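Since Thursday we have had a written set of rules for the two-armed robot at Darnham. Until then it was all in Orathai's head, and she was on leave for most of September, so the rest of us made it up as we went along.

I wrote the first draft and it came to 61 lines. Soledad cut it to 13. I was a bit put out but hers is better, and people do read it.

The one I argued for hardest is the start position. Both grippers stop short of the blocks and hold still before anyone says go. We had runs in the Bilari set where an arm was already moving when recording began, and 93 of them had to be thrown away. 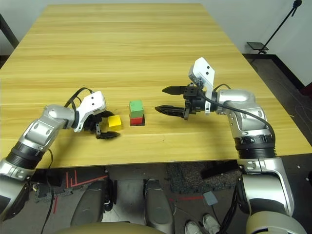

Both arms over the table, with the yellow cube by the left gripper and green stacked on red.

Next is cables. Whoever runs the session looks at the loop over each wrist and moves the arm through its full reach once, slowly. If the cable pulls tight anywhere, stop and re-route it. Tape is not a fix.

The floor rule took longest to agree. Pichit wanted everyone two metres back at all times. Uthai said you can't reset blocks from two metres, and he's right. We settled on this: one person may stand near the table, that person holds the stop button, and they keep their hands off the table until the arms are parked and someone has said "parked" out loud.

Still not settled is what counts as a good stack. Sunee says the top block has to stay put after the gripper lets go and backs off. I'd also like a limit on how far it can overhang - we'll try a few and see on the next batch.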